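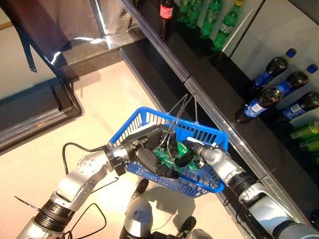

The Long Way Round the Supermarket

Last updated: Oct 27, 2018

Filed under: Food & Home, Everyday Life

I've shopped at the same supermarket in Partington for 11 years, and until August I could have done it in my sleep. Then they moved everything. Bread went where the pet food used to be, the eggs vanished, and I stood by the frozen peas feeling like I'd come home to find strangers on my couch.

My neighbor Jolene Whitcombe thought this was hilarious. She never uses a list and never walks the same route twice, and she comes home with things like pickled plums and a cake tin. I'm a list person. I write mine in aisle order (yes, really), so the big move wrecked a system I was very proud of!

So I tried it her way for a month. No list, no cart, just a basket and whatever I could carry. The first week I forgot dish soap and bought 2 jars of mustard – we already had mustard. By the second week I was slowing down and reading labels, and I found a bag of red lentils on a bottom shelf that I must have walked past hundreds of times. They make a very good soup with cumin and a squeeze of lemon, and my kids ate it without a single complaint, so that's dinner sorted until spring.

The basket helped more than I expected. Once it starts digging into your arm you get picky, and the fancy crackers go back. My bill dropped by 15 dollars the third week, though I did have to go back twice for milk.

I've gone back to a list now, a short one, scribbled in no order at all. Jolene says that hardly counts. She also still owes me a jar of mustard, or I owe her one – we've lost track.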